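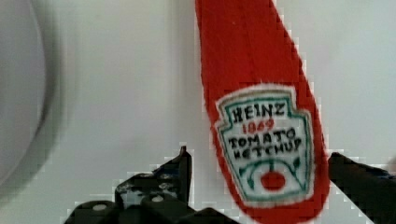
Felt ketchup for the play kitchen: embroider the label or buy a patch?

wekberg_attic
My granddaughter's play kitchen has a stove, a sink and not one thing to put on a hot dog, so I've been collecting ideas for soft groceries. The Heinz one up top is my favorite by a mile. That deep tomato red, the keystone with the green border, and the little tomato hanging off its vine at the bottom! I'd like to try something along those lines, but I've never stitched lettering that small. Do I embroider it straight onto the felt before sewing up the sides, or make the label separately?

Retness
Separately, please, and save yourself the tears. I make mine on cream felt, cut them out, then stitch them down while the front piece is still flat. If a letter goes wrong you've only lost a scrap. I ruined a whole mustard bottle learning that one (it now lives in the dog's basket).

bobbin300
I'll disagree with Retness, in a friendly way. A separate patch gets stiff, and small fingers go right for the corner and peel. I stitch directly on the front with a piece of tear-away stabilizer behind it. Slower, yes, but my oldest mustard has been through two kids and a church nursery.

Retness
Peeling only happens if you glue! Tiny whip stitches all the way around, two strands of matching floss, and it stays put.

ho_and_hem
What I love is that KETCHUP climbs a little toward the end. Please don't fuss over perfectly straight letters — a bit of wobble is what makes these look like someone sat down and stitched them. Backstitch for the words, satin stitch for the tomato, stem stitch for the vine. And stuff it lightly, or the label will bow outward and you'll be sorry.

wekberg_attic
Lightly, noted, I would have packed it like a Thanksgiving turkey. Did you all put the 1869 on yours? I was thinking of leaving it off.

bobbin300
Leave it off if your eyes are anything like mine. She'll be too busy pouring it on your shoes to notice.

ho_and_hem
Oh, keep it in! Red floss, one strand, good lamp, Sunday afternoon.

wekberg_attic
All right, I'm cutting a test label tonight and will try it both ways on scraps. Relish is next, so don't anybody wander off.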